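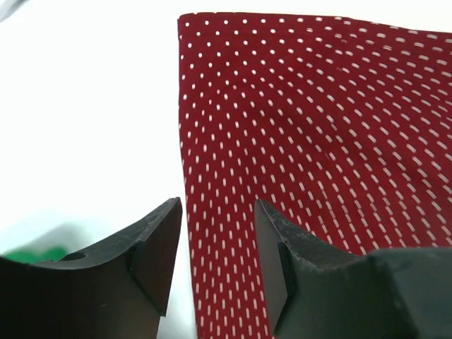
A patterned cloth is not difficult to fold, but first it must be flat. I learned this from my aunt, Ama Annan, who kept all her table cloths in one drawer and never ironed them twice. Lay the cloth on a clean, light surface, so that you see the edges well. With my dark red one with small white dashes, the white underneath shows quickly if the side is straight. Look also at the rows of the pattern. Where they bend, there are usually still wrinkles in the fabric.

What you need: the cloth, a table bigger than the cloth when it is folded in half, and clean, dry hands.

1. Put one palm in the middle and stroke slowly to the sides. Do not pull at the corners - it makes the cloth longer on one side.

2. Take the two left corners and bring them to the right corners. Let the fold make itself, then press it with the side of your hand.

3. Turn the cloth a quarter and fold it in half again.

4. Fold the last time in three parts, with the hem inside.

For napkins I stop after step 3. I put 6 in a pile and tie them with a ribbon, not too tight.

If a crease stays, spray a little water from 20 cm and wait until it is dry before you put the cloth in the drawer. Thick linen needs more patience, and I fold it only once and roll it after.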